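Getting marks off a white tabletop without buying anything clever
By Nadhirah Sembiring
Filed under: Cleaning, Workroom

I have owned white worktops of one sort or another since 2014, and in that time I have been sold a great many sprays, foams and magic blocks. Most of them are water, a bit of detergent and a strong smell of lemon. The method on this page costs next to nothing. It won't rescue a surface that is already damaged, and I'd be wary of anyone who says theirs will.

What you need

A bowl of warm water
Washing-up liquid
Two soft cloths, one of them kept dry
Bicarbonate of soda
A small bottle of surgical spirit, for ink only
Decent light, preferably from a window at the side

First, find out what the top is made of

People skip this and then write to me. A laminate top will put up with most of what follows. Painted wood might not, and a cheap foil wrap can lift at the corners if you leave water sitting on it. Look at the underside, where makers rarely bother with a finish, or try a damp cloth in a corner for a minute and see if any colour comes away. Labels that say "wipe clean" tell you very little. I've had a Laltora shelf go chalky after a few months of being wiped exactly as instructed.
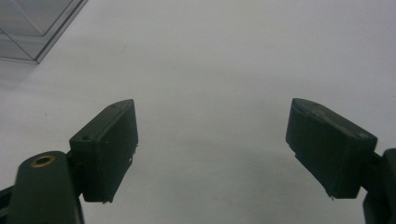

Will toothpaste get the scuffs out?

It might, but it does so by scratching. Toothpaste is a mild abrasive, and on a shiny top it leaves a dull patch that shows up worse than the scuff did. Bicarbonate is gentler and you can control how much you use. If you must try toothpaste, try it on the underside.

Step 1. Dust it dry

Use the dry cloth before anything wet goes near the table. Grit dragged about under a wet cloth makes the fine scratches that people later blame on the cleaner. Shake the cloth out of the window halfway through.

Step 2. Wash with very little soap

One small squirt in the bowl is plenty. Wring the cloth until it stops dripping, wipe in long strokes, then go over the top again with plain water. That second wipe matters more than the first. Leftover soap dries to a film, the film holds on to dirt, and within a week the table looks grubby again and you're back in the shop looking at sprays.

Mawuli Addo, who has the workroom below mine, swore his table had yellowed with age. I suggested he rinse it a couple of times and leave it overnight. The yellow was mostly old polish.

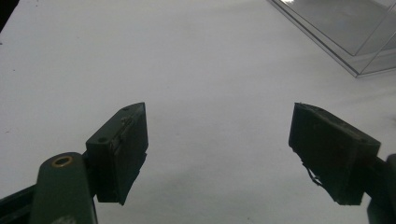
Real yellowing from sunlight is a different matter, and no amount of rinsing will shift it. The usual test is to lift something that has stood in the same place for years. If there's a clean white shape underneath with a sharp edge, and it's still there after washing, the colour has changed for good. You can paint the top, cover it or live with it. Bleach is often recommended and I've yet to see it do much beyond making the room unpleasant.

Step 3. Deal with what's left

Grey scuffs. Mix bicarbonate with enough water to make a soft paste. Put it on with a fingertip, rub lightly in small circles, stop and look. Most rubbery marks go quickly or don't go at all.

Ballpoint and marker. A dab of surgical spirit on a cloth, with the window open and no flame or heater nearby. Blot it first. Rubbing spreads the ink. Keep it off paint, varnish and clear plastics such as acrylic, which it can cloud or crack.

Tea and coffee rings. The same paste, left on for 8 minutes, then rinsed. I've seen pages that tell you to leave it all night and I can't see what the extra hours are supposed to do.

Sticky tape. Warm it with a hairdryer on low and roll the glue off with your thumb. The special removers work too, at a price.
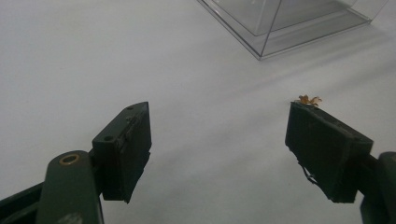 What about the foam blocks?

They are sandpaper, more or less, only very fine. I keep one for door frames. On a matt surface they can leave a shiny patch, and on a shiny one they can leave a matt patch, so you lose either way. The one from Zindden promised 1000 wipes on the packet. Mine was crumbs by the second shelf, though I was admittedly cross with the shelf.

Are sealants and polishes worth it?

For most tables I'd say no. A sealant gives you another layer to scratch, and when it wears it wears in patches, usually just where your forearms go. Yaw Mahama disagrees with me and has waxed his every November for as long as I've known him. His table does look good. He also makes everyone use a mat, and I suspect the mat.
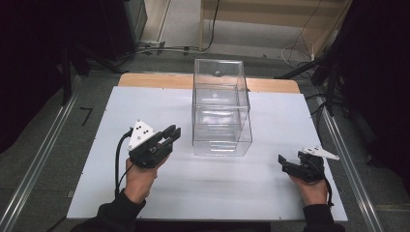 If you do want some protection, a mat or a loose board you can lift off and wash in the sink is a better way to spend the money. Check the back for grit before you put it down. Plastic mats can stick to some finishes in hot weather, so pick them up now and then and let the air in.

Keeping it that way

Dry dusting when you remember, a wash when it needs one. Wipe ink up at once. Don't stand wet pots on it. I've read schedules that have you out with a cloth twice a day and I don't believe their authors keep to them.

Next page: cleaning the runners on a sticking drawer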